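Sorting and Packing Donated Items for the Jara Swap Table
Project report, Group 4

1. Purpose

Our group looked at how mixed household goods can be sorted before they go out on a swap table. The Jara swap table runs every Thursday in the student building. People leave things in a crate, and until this fall everything went out in the order it came in. We wanted to see if a simple sorting step would make it easier for visitors to find what they need.

2. Method

We logged 1687 items over the term. Each item was given one of four groups: stationery, food and drink, cleaning and paper goods, and other. Two students sorted each crate separately and then compared their sheets. When they disagreed, the item was marked and talked over at the end of the session. The log was kept in a spreadsheet set up by the Lilladance reuse club, with room for 3000 rows.

3. Results

Most items were easy to place. The two sorters disagreed on 68 of them, and most of those were toys, gloves and small things with no packaging. Stationery was taken fastest. Drinks went next, as long as the bottle was sealed. Paper goods were taken more slowly, mainly by people who lived close enough to carry them home.

Large packages caused a different problem. They were easy to sort but took up table space, and smaller things ended up hidden behind them. In October we moved the large packages to the floor under the table, and visitors stopped asking us where the pens were.

4. What we would change

The "other" group was too wide and should be split into toys, clothing and loose parts. A mixed table shows why: the rubber chicken, the bagged gloves and the small yellow cube would all land in "other" under our sheet, while the spiral notebook and the pack of paper towels each have a clear place. We would also write the group on a sticker when the item is first logged, so that it does not have to be sorted again if it is left over at closing.
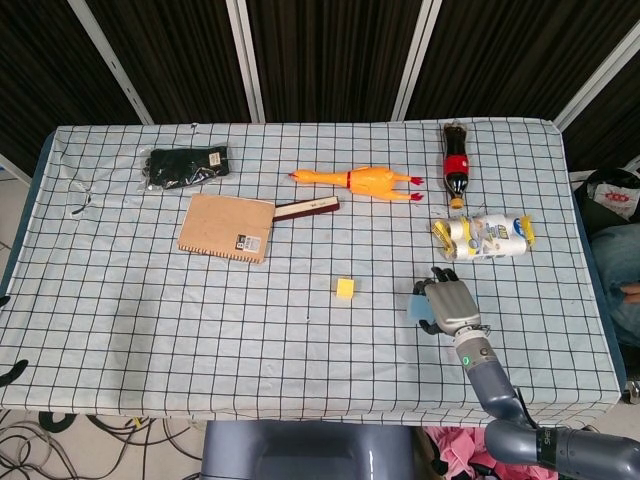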